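4.3 Clasificación y lavado de casquillos pequeños

Esta sección sirve para las bandejas de compartimentos Vesano y las cubetas perforadas Banura. El catálogo promete que las piezas «se ordenan solas». No lo hacen, así que reserve tiempo.

1. Cubra la mesa con una lámina de plástico. Una sola capa basta, diga lo que diga el folleto del distribuidor.

2. Ponga la bandeja de compartimentos y la cubeta de acero una junto a otra, sin dejar hueco por donde pueda colarse una pieza.

3. Coloque una pieza por celda. No hace falta llenar la bandeja.

4. Revise el orificio de cada pieza a contraluz. Aparte las que tengan viruta.

5. Pase las piezas revisadas a la cubeta, en una sola capa.

6. Sumerja la cubeta 70 segundos y déjela escurrir 37 minutos.

Nota: el modo «rápido» de la hoja Sillbridge reduce el escurrido a 32 minutos. En nuestras pruebas quedó agua en las roscas. Úselo si quiere repetir el trabajo.

Precaución: no vuelque la bandeja sobre la cubeta. Los bordes se golpean y las piezas cortas acaban en el suelo.

Recambio de la cubeta: referencia 1272, almacén de Riihimäki. El plazo que anuncia la web es optimista.
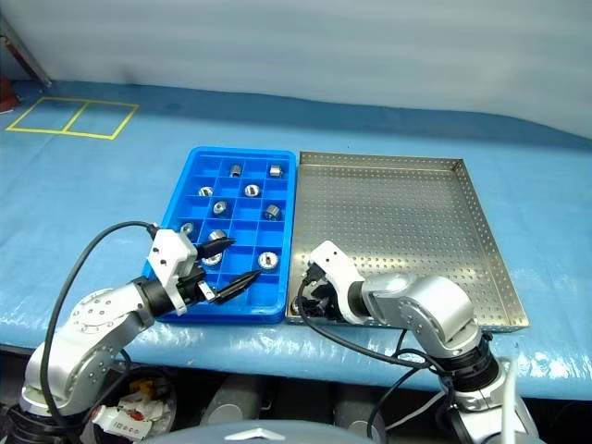

¿Se pueden lavar las piezas directamente en la bandeja de compartimentos?

Conviene pasarlas antes a la cubeta perforada, porque las celdas retienen el líquido y la suciedad se queda en el fondo.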